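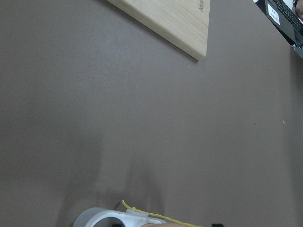
Participants wanted – gripper comparison study, Noldale
Operators and first-timers both. Paid sessions. October only.

Short version: we need 66 people to drive a robot arm by hand (well, by controller) and tell us which gripper they'd want to keep. If that's enough for you, skip to "How to sign up" at the bottom. Everyone else read on, there are some rules.

What we're doing

The Drirwood lab at Noldale is comparing 4 grippers on the same kitchen tabletop tasks. Same arm, same table, same objects, same operator. Only thing that changes between rounds is what's on the end of the wrist, and in the second half of the session, the controller in your hand. We've done this with our own staff already and the results are no use to anybody, we all know which gripper we're "supposed" to like. So we need people who haven't spent two years looking at these things.

The study is run by Na-rae Geum (lead) with Obinna Osagie on hardware. Waltraud Kohlhase does the interviews and the payments. Scheduling is Chang-ho Seok and he is part time, please be patient with him.

What you'd be doing

Pick and place, mainly. Cups, bowls, slices of lemon, containers with lids, utensils. Move a thing onto a cutting board, take it off again. Put a small thing in a big thing. Sounds dull. Some of it is surprisingly hard with a wrist camera and not much else to go on, expect to drop stuff in your first session. Everyone does, dropping is data, don't apologize.

A session goes like so:

Sign in, consent form, safety talk
Practice round, not scored
Gripper round one, then a break
Gripper round two
Controller swap, repeat with whichever gripper you liked least
Interview with Waltraud (audio recorded, names removed)

Plan on three hours door to door. You come in twice, second visit has the other two grippers. Order is shuffled per person so don't compare notes in the hallway please.

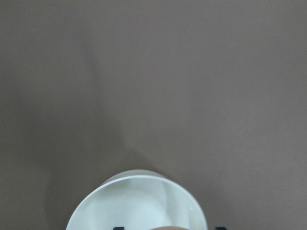
Round-rimmed things get their own block because they split the grippers more than anything else did in the pilot. Pinch the wall or go wide around the outside – both allowed, we won't coach you on it. What we log is time to first contact, number of re-grasps, and whether the object ended up where it should. You also give a score after each try, one to seven, how much control you felt you had. Go with your gut on that one, no need to be consistent.

Camera views: half your tries use the wrist view alone, the other half add a fixed view of the whole table. Part of what we want to know is wether a gripper that's annoying with one view gets tolerable with two. Na-rae thinks so. Obinna doesn't. There is a lunch riding on it.

Controllers: there are two. One is a handheld with a trigger, the other is the Koo, a desk unit with a puck you push around. Left-handers very welcome for both, we had hardly any in the pilot and the trigger one may be a problem for you. We'd like to know.

Who we need

Adults, 18 and up
Able to sit or stand at a table for most of an hour at a time (breaks are fine, just say)
Normal or corrected vision. Glasses ok
Comfortable being talked to in English, it doesn't have to be your first language
NO robotics background needed. Two thirds of the places are held for people with none

The remaining places are for folks who have run an arm before, at work or school, any make. Teach pendant experience counts. Gaming experience doesn't count as robotics but do put it on the form.

Who can't take part: anybody who worked on the pilot, anybody employed by a gripper maker, and close family of the lab staff. Sorry In-ho, that means your brother too.

Also no if you have a citrus allergy. Real food on the table, and it gets handled.

Pay

166 dollars total, for both visits. Half after the first, half after the second. If you can't make the second you still keep the first half, no hard feelings. Parking is free in the back lot, give your plate number at the desk or you'll get a ticket and we can't do anything about it.

Students enrolled through the Stundent program can take course credit instead of cash. Credit OR cash, pick before you start, it can't be switched later.

Safety bits

You sit outside the arm's reach the whole time it's powered. A staff member stands at the stop button in every round. Arm speed is capped low for visitors. Hair tied back, no long scarves, no loose sleeves, closed shoes. If we ask you to stop, let go of the controller first and ask why second.

Between rounds one of us resets the objects and changes the gripper. Please don't help! It's kind but the start positions matter and they get measured.

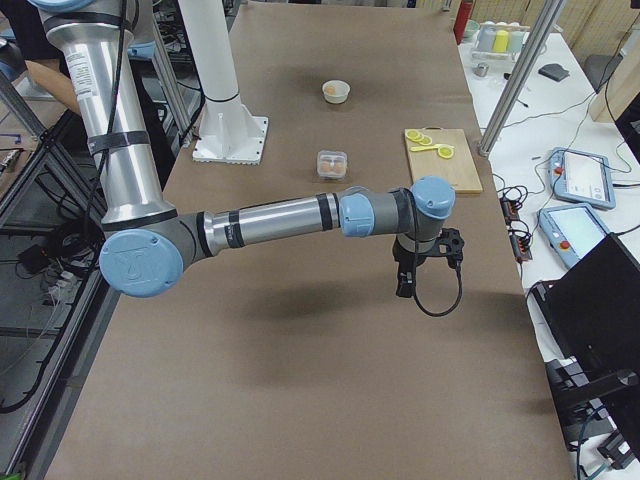 Do I need to know how a teach pendant works before I come?
No prior practice with one is expected – staff handle the pendants, and you only touch the controller you've been assigned for that round.

Other things people keep emailing about

Can I bring a friend. They can wait in the lobby. They can't be in the room during scored rounds.

Do you record my face. No. Cameras point at the table. Your hands or arms might show up if you lean in, tell us if that bothers you and we'll sort it out.

Can I see my results. Your own, yes, after the study closes. Other peoples, no. A summary goes to everybody who took part and asked for one on the form.

What if I get sick. Stay home, email Chang-ho, we rebook you. Please don't tough it out, it's a small room.

Can I keep the gripper I liked. People do ask this. No.

Also hiring, while you're here

We're 4 session assistants short for the month. Paid hourly, afternoons and evenings, starts with a day of training from Obinna. You would be resetting tables, swapping grippers, wiping down, logging drops, standing by the stop button and staying awake while doing it. Steady hands and a decent attention span. Some experience with hex keys and cable routing would help a lot, the swaps are quick once you know them but the cables get caught if you rush.

Assistants can't also be participants, choose one. Send a short note on what you've done and which hours you can do. No cover letter, please, really.

Questions on the assistant jobs go to In-ho Yook and not to Na-rae, she's on the study side only.

How to sign up

Fill in the form at the Drirwood front desk, or email Chang-ho Seok with these:

Name and age
Left or right handed
Any time running a robot arm, what kind, how long (or "none")
Two visit slots you could do. First slot starts 9 a.m., last one starts 5 p.m.
Cash or Stundent credit
Allergies

Put "gripper study" in the subject line or it goes in with the building mail and gets seen in November. We confirm within a couple of days. No reply by then, write again.

Places go first come first served inside each group. The experienced group fills up faster, it's smaller. Evening slots go first in both, so if you can do mornings say so, you'll get in sooner.

Directions: main Noldale entrance, past the desk, second door on the left. Ring the bell and wait. If the light over the door is on the arm is running, someone will come get you when the round is done.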